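Home | Family Life | Interviews | Sleep | School Years | Contact

When the bedtime takes two hours

Snežana Golob has three children, one small kitchen and, by her own counting, one evening a week in which all of them fall asleep before she does. For 14 years she worked with families in Heltmont as a sleep adviser, and she continued to do it after her own children were born, which she calls "a very good cure for being too sure of yourself." We met in the back room of the library on Ridgeway, at nine in the morning, and she arrived with wet hair and a bread roll in her coat pocket.

I wanted to speak with her about bedtime, because it is the subject that comes most often in the letters I receive from parents. They do not write to me about babies so much. They write about children of four, five, six, who can sleep perfectly well and who do not want to begin.

"Yes, this is the forgotten age," she said when I told her this. "For a baby there are 300 books. For the five-year-old who comes out of the room nine times, there is maybe one chapter, and it tells you to be consistent. You are already consistent. You are consistently standing in the hallway."

Her work starts always with the same question, and it is a question about the afternoon. She asks the parents what happens between coming home and the evening meal, who is with whom, and if there is any moment when the child has one adult completely for himself. Very often there is not. The adults cook, answer messages, look for the gym shoes. Then comes bedtime, the door is closed, the light is low, and for the first time in the day the mother or the father is sitting down.

"So of course the child makes it long," she said. "I would also make it long. If somebody I love was running past me the whole day and now she is sitting on my bed, I would need water too. I would have a pain in my toe."

I asked if this means that parents should feel guilty, and she shook her head so strongly that she had to put down her cup. She does not like this word and she does not use it in her consultations. What she proposes is small. Fifteen minutes on the floor before the cooking starts, with the telephone in another room. The child chooses what to do, and the adult does not teach anything. She admits that many parents find the fifteen minutes terribly boring, and she does too. Her youngest wants to play veterinarian every day and she is always the sick goat.

Not every family can do it. One father in Heltmont came home from the factory at a quarter to seven, and for him there was no time before the meal. They moved the fifteen minutes into the bath. He sat next to the tub with his work shirt still on and the boy told him about ants. After some weeks the bedtime was shorter, but Snežana is careful with this story. The boy was also getting older, and it was winter, and dark early.

We talked next about the list of things that must be done before sleeping, because I have such a list at home myself, on the refrigerator, with drawings. She laughed a little at this.

"Lists are fine. But look how many steps. I saw one with 14 steps. Fourteen! Put away the blocks, choose the clothes, brush the teeth, brush the doll's teeth. Every step is a place where it is possible to stop and discuss. I ask the parents to cut it until it feels almost rude."

In her own house there are four: bathroom, pajamas, story, light. The story is one story, and who reads it is decided at breakfast, so that it is not a fight in the evening. If the children want to argue about it they must argue at breakfast, and at breakfast they are too slow to argue well.

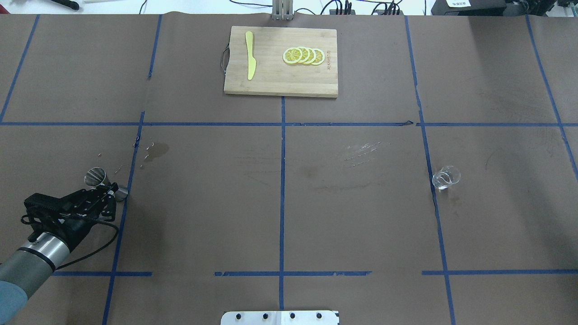
Marjorie Sowerby wrote to me, after I mentioned on this page that the interview was coming, that she had tried the short list with her twins and that it made everything worse for eleven nights. They missed the doll's teeth. They cried about the doll's teeth. On the twelfth night one of them brushed them secretly under the blanket, and she let it be, and since then it is quiet. She wanted to know if she had given in.

I brought this letter to the library and read it aloud. Snežana listened with her eyes closed.

"No, she did not give in. The child took the job over. This is what we want, no? Before, the mother had to stand there for the doll. Now she does not have to stand there." She thought for a moment. "But eleven nights, this is hard. I usually say to parents to expect one bad week. Maybe I should say two."

A different matter is the child who is afraid. Here she becomes slower and chooses her words. She makes a difference between the child who says he is afraid because it is the sentence that brings the mother back, and the child who has really a fear. From the hallway the two sound the same. She tells the parents not to try to be detectives about it at eight in the evening, when everyone is tired, and to speak about it the next day, in the car or on a walk, where the child does not have to look at you.

Her middle daughter, Narel, was afraid of the closet for the whole of one spring. They took the door off. "My husband said that this is to surrender to a closet. I said good, I surrender, I want to sleep." The door stood behind the sofa until May and then Narel asked to have it back, for reasons of privacy. She was six.

I asked also about the money side, as readers do ask. There are now lamps, clocks and machines that make the sound of rain, and some of them cost as much as a bicycle. Snežana was given one of these clocks, a Flono, by her sister-in-law. It turns green when the child may get up. Her son learned in two days how to make it green.

"I am not against such things. For some families it works very nicely. But a parent told me she had spent 2000 in one year, with the special mattress and the courses, and she was ashamed to tell me that the boy was still awake at ten. I would like that she had this money for a babysitter."

She went quiet and ate a part of her bread roll. Outside, the children from the morning reading group were arriving, and it was necessary to speak louder.

What she asks from parents at the end of a first consultation is only one evening. They should sit down after the child is asleep, for 60 seconds, before the dishes, and write what time it was and what was the last thing the child said. Nothing else. She has kept some of these papers, with permission. Most of the last things are questions. Do fish have a neck. Who is driving the moon. Are you going to be in the kitchen.

"This last one comes very often," she said. "Are you going to be in the kitchen. When I see this one I tell the parents, just make some noise with the plates. It is enough. They want to hear you are there."

I tried it the same night at my house. My son called through the wall that I was too loud and he could not sleep. When I wrote to Snežana about it, she answered that I should use fewer plates.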